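The table at Hinside has never had coffee spilled on it, which sets it apart from every other table in the building. It exists only in software. So does the arm that works above it, and so do the hours of patient fumbling that the arm's owners at Trondine are paying to collect.

The project is called Jafri, and its business is examples. A person at a desk in Brarnorthorpe steers a make-believe arm through a small chore, the computer saves every twitch, and the result joins a pile from which a learning system is supposed to pick up manners. By April the pile held 3,316 attempts. Of those, 804 had been thrown out, mostly for the sort of dithering you or I would call thinking.

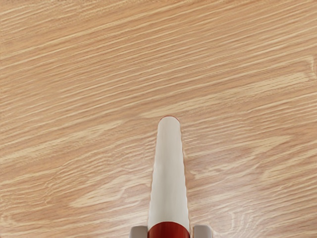

*Gripper, white rod with a red band, and a great deal of simulated wood grain.*

A good attempt lasts 23 seconds. A bad one can eat up a morning, especially when the person steering decides to be graceful. Grace is discouraged. The system copies whatever it is fed, and one early batch taught it to pause before every move, like a man looking for his glasses.

The steering is done in pairs, 2 to a desk, with one driving and the other marking each try as keep or toss. They swap after lunch. Disputes are settled by replaying the attempt at half speed, a form of entertainment I sat through for most of an afternoon and came to enjoy more than I'd like to admit.

Then I was given a turn. My first try was tossed, and so was my second. The third went into the keep pile, where it is now teaching a machine to hold things the way I do.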